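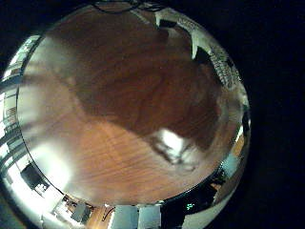
I have worked at Girbridge for five years, most of them at the same table, and if you'd asked me last June what I thought of robots I would have said I hoped to be retired before one came near me. We do folding and packing, mostly, plus the small repairs that come back from customers. It's hand work. You can get pretty good at it while thinking about dinner.

Then management bought the Skisska. I say bought – it might be leased, I've heard both. It has a hand with fingers and a little camera down by the wrist, and for the first few weeks the whole job was teaching it what the rest of us do without looking. Somebody lays a thing down, the hand goes after it, somebody fixes what the hand did, and you go again. I signed up for the teaching shifts mostly for the chair (they got the good chairs!) and I stayed on them because, well, I liked it more than I wanted to.

So here is my opinion, for whatever it's worth. I don't think the big question about automation at a place like ours is whether the machine can do the work. Some of it, sure. It's slow and it drops stuff, and it'll get better. What I keep chewing on is who gets to be the person next to it, and what that person gets paid, and whether anybody wrote it down. At our place there are 106 of us, and when the posting for "robot support" went up it had no pay grade on it. None. It said the rate would be discussed. Have you ever had a rate discussed at you? I have, and it came out the same as my old one.

And it is different work. You're close to the thing all shift. At a packing table your arms go where you want them. At the robot you share the space, and you're always half watching the fingers while the other half of you is trying to line up a sleeve. I'd go home tired in my neck and shoulders in a way I never had from folding. My sister-in-law was at Etirska when they brought in their first machines, and she says it was the same there, you get tired from paying attention.

I'm not scared of it, I should say that. It's touched my arm plenty of times and I got used to it faster than I got used to the new time clock. But being used to something is a funny kind of consent, and I wish a person with a clipboard had come around and asked us how close was too close before we'd all gotten comfortable.

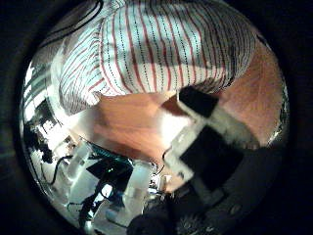 You're making it sound worse than it is, Dorin Preda told me after reading a draft of this. His feeling is that the old tables wrecked people too, just slower, and that his wrists have quit hurting for the first time in years now that the robot is on the repetitive stuff. He would take a machine bumping his elbow over another winter of folding, and he thinks I'm being sentimental about a job I complained about every single day.

Okay, fair. I did complain. I complained about the folding in three different break rooms. Dorin's wrists count for a lot in this argument, and I don't have a good comeback, except to say that he got moved to a better spot when the robot came in and not everybody did. Vanderleia Aguiar had the best hands on our floor. When I was learning, I learned by watching her. A lot of what the Skisska does with its fingers comes from her showing it, over and over, how you pinch a corner so it doesn't slide. She's on the loading side now, same money. There's no line on her check for that corner.

That's the part I can't get past. When a new person learned from Vanderleia, that person came in the next day and owed her a coffee. The knowledge stayed in the room with us. Now it sits in a machine, and if Quintana (our parent company, we see them twice a year) wants to put that same corner pinch in every building they own, they can, and she'll hear about it in the newsletter.

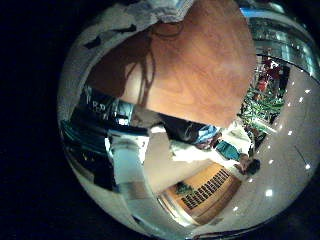 Through the wrist camera: wood up top, a shiny floor beyond it.

I've looked through that camera a fair amount. The room comes out all bent around the edges, and people come out bent too, and after a while you stop noticing. What bugs me is that we never had a straight answer on who keeps the recordings. I asked. I was told it was a great question.

What would I want? A pay grade on the posting, for starters. A set number of hours at the robot before you rotate off, because five shifts in a row is too many and anyone who's done it will tell you so. Something extra for the people whose hands it learned from, even if it's small. And a say in which jobs go to it next, from the folks who know which ones hurt. Dorin could write that list in ten minutes and it'd be a better list than the one upstairs.

I'll probably sign up for the teaching shifts again when the sheet goes up. I do like the chair.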